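Speaker notes – Learning from hand-held grippers in real kitchens
Andeck project update, February 3, 2026. Speaker: Piroska Csonka

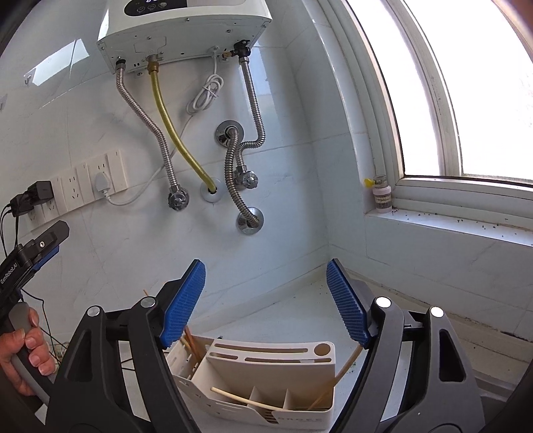 Slide 1. Kitchen counter with utensil holder, view from the hand-held gripper's camera.

Start with the question. Does a policy trained on demonstrations from people's homes do better on thin objects than one trained in our lab kitchen? Say up front that the answer is yes, with one exception I get to on slide 4.

On the slide, point to the blue pads first, then the chopstick lying diagonally across the holder. Thin sticks are the hard case for us. Then point up at the hoses and the window. The glass is blown out to white and the tiles reflect. Our lab set has none of this.

Method, keep it short. 241 demonstrations from eight homes. Both hands record, one gripper each. Same network for both training sets, same number of steps. Duarte did the time alignment between the two hands – send questions on that to him.

Test: 200 trials per policy, kitchens not in the training data. One trial is one stick, picked up and put back in the holder. Time limit 60 seconds.

Slide 4, the exception. When sticks stand close together in a narrow slot, both policies fail at the same rate. Keegan thinks the pads are too wide. I think the wrist view loses the tip behind the pad. We have not separated the two yet.

If someone asks about Merow: different gripper, so the numbers can't be compared directly.

Next: thinner pads, then repeat the slot trials by July. Hand over to Vlastimil for the hardware part.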